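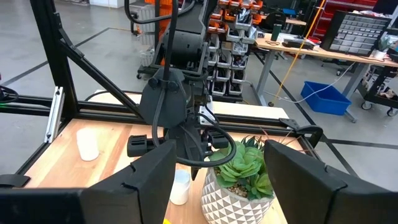

**Issue 3028**

**Component:** gripper fingers, two-arm bench, Skovside
**Reported by:** Rok Vlachou
**Assigned to:** Despina Lazarević
**Status:** open, waiting on supplier

**Rok:** Pindero fingers fitted to both arms in October, in place of the old Pomare set. The sales sheet says they will hold "any household object" with no change to the settings. I don't believe it. Cups, the potted succulent and the yellow tray are the test objects.

Small cup: held in 7 tries, dropped in 4. The drops all came when the wrist was turned before the lift. The tall frosted cup is worse. It creeps down between the fingers, slowly, and the controller goes on reporting a good grip the whole time.

**Despina:** Could be the force limit. It's at 200 in the config, left over from the Pomare set. Have you tried it lower?

**Rok:** Lower it slips sooner. Higher it squeezes the cup out of round, and I'd still like to know what the units are – the manual doesn't say.

**Despina:** Flirkthorpe say the same fingers work fine on their bench. They only pick up blocks, though, so I'm not giving that much weight.

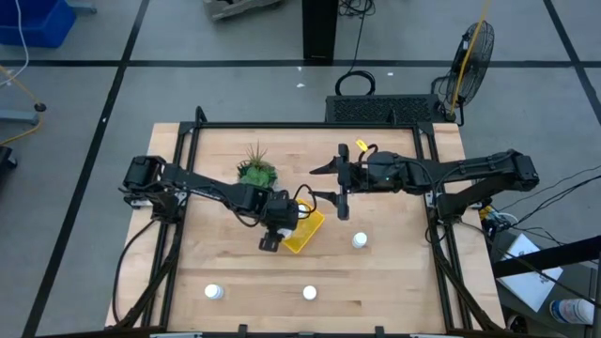

**Rok:** Swapped the cable on the left arm and ran the wrist calibration again. No change. The calibration page reports "excellent" whatever I do, including with the finger screws slack, so I've stopped reading it.

**Despina:** Then leave the software alone for now. Put the Pomare fingers back on one arm, keep the Pindero on the other, same limit for both, same cup. If the creep stays with the fingers we send them back. If it stays with the arm I'll apologise to Pindero.

**Rok:** Fine. I'll leave the plant till last – a heavy pot in a gripper that can't tell when it's slipping is asking for a mess.

**Despina:** Agreed. I've asked the supplier for the units on the force limit. So far they have sent me the sales sheet again.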